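Bench notebook, Ellwood bay
January, started 9:20

Second session with the Lustport two-arm trial kit. Melteck has it on loan terms until the end of the month, then we buy or send it back. Arms, base rail, grippers and the enclosure frame come as one order. The patterned wall panels are a separate line on the quote, and I still want to know if plain ones cost less.

Carried over from last session: homing is fine on both sides. Left arm needed its shoulder offset entered again after the power cycle. Saved it to the profile this time and wrote the value on the inside cover of this book.

Plan for today is cables and small connectors. It is the job we would buy the thing for, and the Lustport sheet only talks about blocks and cups.

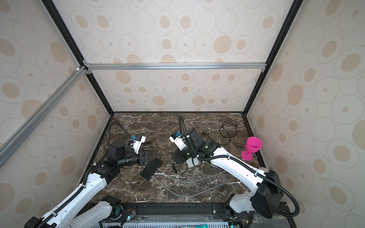
Ran the warmup at quarter speed, then half. The right arm has a tick in the elbow when it reverses under load. Could be a loose cover screw. Left arm quiet. I did 12 reversals on each and the tick came up on 8 of them, always going from up to down.

Teleop lag feels the same as last time, good enough for slow work. The foot pedal for the gripper close is too stiff. Asked Stoltel (they handle support for Lustport here) if the spring can be changed. No answer yet.

Cable work, 10:45. The wrist view is what you need for this. From the fixed camera a thin black cord on brown marble is hard to follow, and up close you can see the rings on a barrel plug's strain relief and which way the tip points. Far side of the wrist view goes soft, so I would not rely on it for anything away from the fingers.
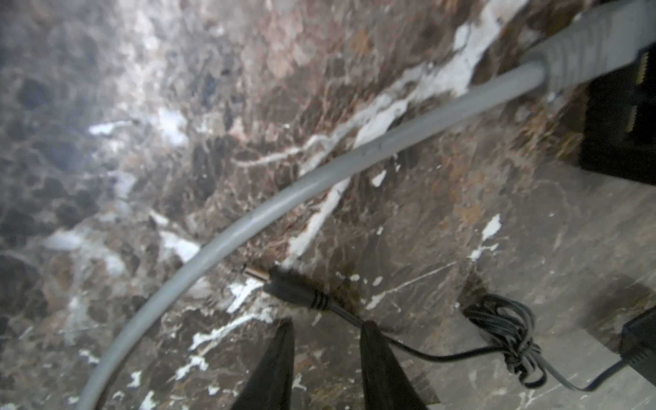
Fitriani Subramaniam

Pick trials on the barrel plug: 20 tries, 16 good. Misses were all the same kind, one finger landing on the cord and pushing the plug around. Opening the fingers wider before going down should help. Try that first next time.

Stiff gray cable is a different problem. It springs back when let go, and the kit has no force readout on the base plan. Stoltel sells that as an add-on — get the price in writing.

Afternoon, both arms in the middle together. The software stops them when the wrists get close, but the margin is set large and can't be changed from the user screen. For handing a connector across we need it smaller. Sent a note to Lustport about it.
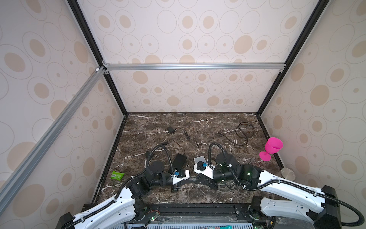
Open items

Elbow tick, right arm: check cover screws with power off.
Pedal spring: waiting on Stoltel.
Force readout: price, and does it fit the grippers we have.
Wrist margin: waiting on Lustport.
Repeat the plug picks with the wider opening, same count.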